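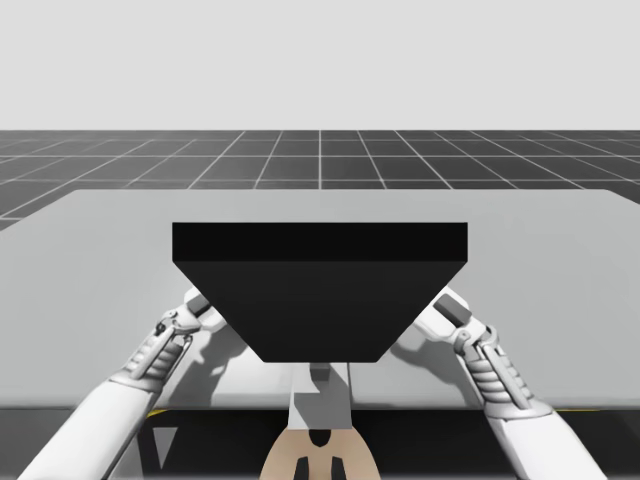 Why Do Some Things Tip Over?

Every object has a balance point. Scientists call it the center of mass. It is the spot where all the weight of the object evens out. In a plain ruler, it lies at the middle. In a hammer, it lies close to the heavy head.

An object stays standing as long as its balance point is above its base. The base is the part that touches the floor or table. If you tilt the object until the balance point passes the edge of the base, it falls.

Shape matters. A box with a wide bottom and a narrow top is hard to tip. Turn the same box upside down and it now has a small base and a high balance point -- a small push can knock it over.

Weight matters too. A tall glass with 20 grams of sand in the bottom is steadier than the same glass with 20 grams of clay stuck to the rim.

Try It

You need a paper cup, a book and 3 coins.

1. Stand the cup on the book with its narrow end down.
2. Slowly lift one side of the book. Stop when the cup tips or slides.
3. Put the coins in the cup and repeat.
4. Take out the coins, turn the cup over and repeat.

If the cup slides before it tips, lay a damp cloth on the book and start again. Write down how high you lifted the book each time.

Words to Know

Base: the part an object stands on.
Stable: hard to tip over.

Text by Jovita Mendoza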